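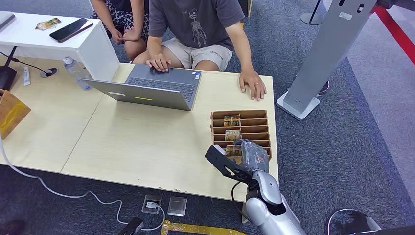 A laptop open on a table, with two people seated behind it.

STESBY — The Caldeira Comets drew 2,913 people to the Grivico Center for their exhibition basketball show in April, the largest crowd the touring team has had in the building.

The Comets beat their regular opponents, the Musum Mules, 88-79. The score was close until the final period, when the Comets brought out a trampoline and two of their players took turns dunking over the Mules' bench. One of those dunks missed badly and the ball ended up in the second deck. A boy in Section 9 kept it.

Guard Hiu-tung Yuen led the Comets with 30 points, including a shot from half court just before halftime. She also ran the ballhandling routine that opens the show, spinning a ball on each hand while a third rolled across her shoulders. Yuen joined the team two seasons ago after playing college ball and now leads its school visits as well.

"You can tell early if a crowd wants to be part of it," Yuen said after the game. "They were yelling at the referee before we tipped off."

The referee is part of the act. He was chased around the court in the second period, lost a shoe and called the next several fouls from a folding chair at the scorer's table. Later he was talked into a free throw contest against a grandmother from the front row. She made two and he made none.

Doors opened at 5 p.m. for a session in which children could shoot with the players, and the line stretched past the concession stands. Tipoff was pushed back 15 minutes so that everyone in line could get a turn. Players stayed on the floor afterward to sign shirts and programs.

The Comets last came to Stesby three years ago and sold just over 2,000 tickets. This time the arena opened its upper level on the north side, which is normally curtained off for basketball. Parking filled before the game, and late arrivals were sent to the lot behind the ice rink.

The team plays two more shows on this leg of its tour before a break. Arena management said it has asked for a return date next spring, with an afternoon show added for younger children. Ticket prices for that visit have not been set.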